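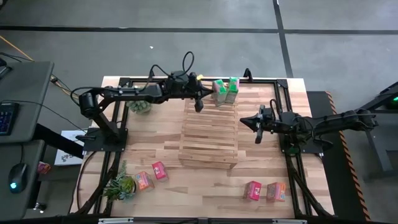
Malsha Saha fragte nach dem letzten Zwischenbericht zurück, warum die Gruppe zwei Arme programmiere, wenn die Aufgabe im Wettbewerb auch mit einem zu lösen sei. Die Zeitvorgabe von 45 Minuten je Lauf lasse das schließlich zu, und der zweite Arm binde Mittel, die im Antrag für Verbrauchsmaterial vorgesehen waren.

Zur Rückfrage: Die Wettbewerbsordnung des Stonholm-Cups wertet die Teilaufgabe Sortieren nur dann voll, wenn beide Arme mindestens einen gültigen Griff ausführen. Der einarmige Betrieb bleibt als Rückfallebene im Programm. Die Umwidmung betrifft ausschließlich den Posten 2 und ist beantragt.

Stand der Arbeiten

Die Studierenden des Projektkurses Purndale haben den Ablauf auf Getränkekartons und kleine Saftpackungen umgestellt. Abgelegt wird in und an Holzgestellen aus Latten. Die bisher verwendeten Schaumstoffquader entfallen, da sie sich beim Greifen zu stark verformten und die Ergebnisse nicht übertragbar waren.

Beide Arme werden über die Steuersoftware Clatik angesprochen. Im Berichtszeitraum wurden 41 vollständige Läufe protokolliert. In 18 davon musste von Hand eingegriffen werden, überwiegend wegen falsch angefahrener Griffpunkte an schräg stehenden Packungen. Die Kollisionsprüfung zwischen den Armen ist aktiv, reagiert aber noch zu früh: Der wartende Arm weicht weiter zurück als nötig, was Zeit kostet.

Greifen und Ablegen

Der Griff von oben ist für die kleinen Packungen umgesetzt. Der rechte Arm hält die Packung über dem Tisch, der linke bleibt mit offenem Greifer in Bereitschaft. Eine leichte Neigung der gehaltenen Packung wird vorerst toleriert - die Korrektur der Handgelenklage folgt mit der nächsten Programmversion. Liegende Packungen werden erkannt, das Aufrichten ist noch nicht implementiert. 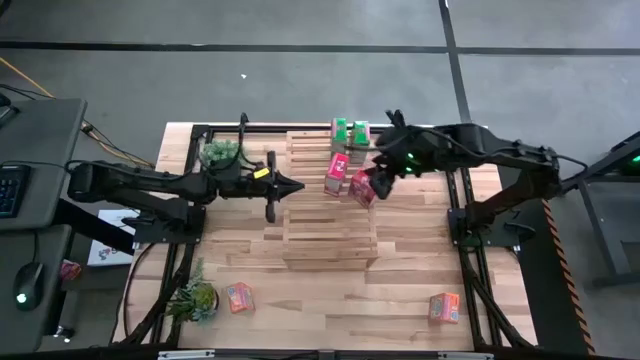 Abweichungen vom Zeitplan

Die Kalibrierung war für Februar vorgesehen und wurde erst im März abgeschlossen. Ursache war ein Fehler in der Umrechnung der Koordinaten zwischen den beiden Armbasen. Der Meilenstein "Übergabe von Arm zu Arm" verschiebt sich entsprechend. Die Teilnahme am Wettbewerb ist davon nicht berührt, weil die Übergabe dort nur Zusatzpunkte bringt.

Mittelverwendung

Die Restmittel der Bhattacharjee-Förderung reichen für Ersatzfinger und Kabel. Weitere Anschaffungen sind nicht geplant. Der Kurs arbeitet zusätzlich an jedem zweiten Samstag, Kosten entstehen dadurch keine.

Nächste Schritte

Sicherheitsabstand der Kollisionsprüfung verringern und neu vermessen
Griffpunkte für schräg stehende Packungen nachtrainieren
Aufrichten liegender Packungen
Probelauf unter Wettbewerbsbedingungen, Protokoll an die Förderstelle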